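Reading time: 2 minutes

Each morning at the Gadlow training centre, operators begin with groceries. The company's learning system, Tatidano, is taught by example: a person guides the robot through a task, the cameras and joint positions are recorded, and the result is stored as one episode. The present collection holds 1,316 episodes, and the June programme set a target of 1,496.
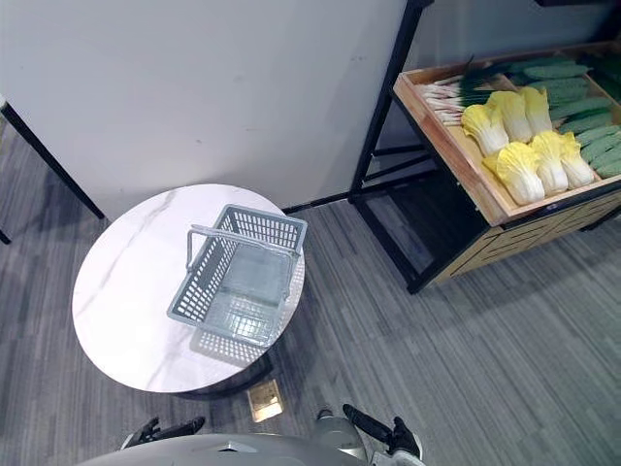

Operators work in blocks of 21 episodes and change the starting layout between them. Failed attempts are labelled and kept in a separate archive - the centre regards them as useful for later study.

Handling food shapes calls for patience. A grip that suits a firm item may crush or drop a soft one, and the operator must judge the closing force from the wrist view alone.

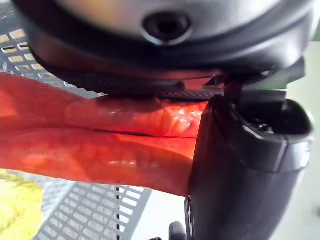

Kitchen items are recorded under the same rules, with a second operator checking every episode before it is accepted.

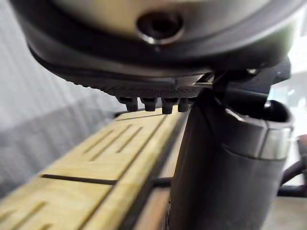
Bushra Cheema would prefer fewer episodes and stricter checking, and argues that 1,000 careful examples would serve the system better than the full target.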